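Subject: Re: [surnville-gardeners] Clay soil on the Atinga side, and the compost order

Zewditu Wako wrote:

> Hello all. We moved to the Atinga side of town in the spring and the
> back yard is solid clay. I dug one test hole after the rain and it held
> water for 2 days. Two questions. Should I be adding sand? And is it too
> late to get in on the bulk compost order from Rastosia? I would like to
> put in garlic this fall if I can.
>
> Zewditu

Hi Zewditu, and welcome to the list.

Please don't add sand. I tried it on my first bed and ended up with something close to brick. You would need a huge amount of it to change how clay drains, and compost does the job for less money and less work. Leaves are good too. I run the mower over mine, spread them thick, and leave them alone until spring.

Two days is slow but I have seen worse. Our lot is on the same slope and the hole by the back fence used to hold water for most of a week. We gave up on digging down and built up instead. The beds are 13 inches high, set right on top of the clay, with the sod turned over underneath. The first year the carrots forked when they hit the old ground. By the third year I could push a fork in most of the way without standing on it.

For garlic I would build one bed now and leave the rest for next year. Plant in the first part of November, pointed end up, with a good layer of straw on top. I put in 170 cloves last fall and lost a few in the low corner where the water sits. Softneck has done better for me than hardneck, but people up the hill will tell you the opposite. 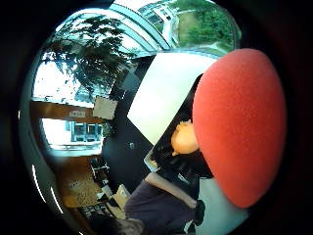 On the compost, you are not too late. Rastosia will bring a full truck if we order enough between us, and the last I heard there was still room. The screened mix is the one you want. The cheaper one has a lot of wood chips in it — fine for paths, but it will tie up nitrogen if you dig it in. They dump it at the street, so have a tarp down first and figure on a full afternoon with a wheelbarrow.

If you would like a soil test before you spend anything, Grikico still does the basic one. Take your sample from several spots and mix it in a clean bucket. Mine came back high in potassium and low in nearly everything else.

One more thing for anyone on the Atinga side: stay off the beds and the lawn when the clay is wet. One trip with a loaded wheelbarrow will leave a rut you can still see in July. I lay down old boards and move them as I go.

I have a spare digging fork you can borrow. Write to me off list and I'll leave it on the porch.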